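Robot Programming 2, Handout 4: From Block Pose to Grasp Command
Instructor: Azlan Santoso
Lab software: Ita Ó Flaithearta

You need the Clivik simulator and the block task from the course folder. Run the scene once before changing any code, and check that the arm loads on its base plate.

The task has one loose block on the table. Your planner gets the block's pose and has to return a gripper pose above it, a gripper pose at it, and a joint path between the two. Keep these as separate functions. Last October most of the lost points came from programs that did all of it in one loop.

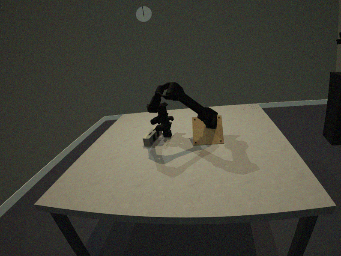
Why plan to a pose above the block first?
The last part of the move should be a short straight line down. If the arm goes directly from its home position to the grasp pose, the path can come in from the side and push the block before the fingers close.

Part A. Frames

The block pose arrives in the camera frame. Convert it to the base frame before you do anything else with it. Write the transform once and give it a clear name, such as base_from_camera. Test it on the 19 saved poses in the folder. All of them should land on the tabletop. If they land under the floor, you have the inverse.

Part B. Approach

Set the gripper's yaw from the long axis of the block, so that the fingers close across the short side. A block turned half a circle gives the same grasp, so choose the yaw that moves the wrist least.

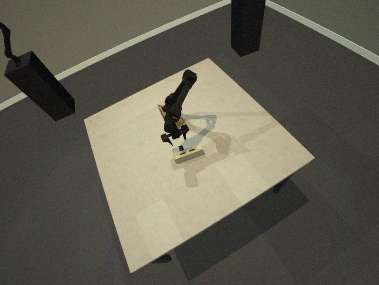 Keep the fingers open for the whole approach. The close command goes out only after the position error has stayed under the limit for four control steps in a row. One good reading is not enough - the arm may still be moving through the target.

Part C. Lighting changes

The light settings differ from run to run, and so do the shadows. A plain brightness threshold will often pick up the arm's shadow as part of the block. Mask out the arm using its known joint angles, then fit a rectangle to what is left and reject any fit that is too large.

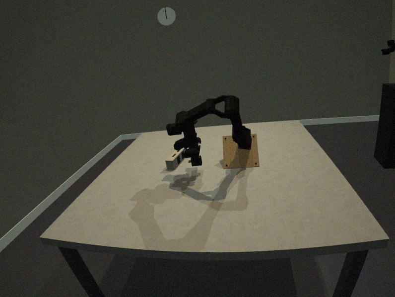

Log the rejected fits along with the accepted ones. A run may take up to 260 steps. After that the simulator stops and records a failure.

Turn in your planner file and one log by June 5, 2021.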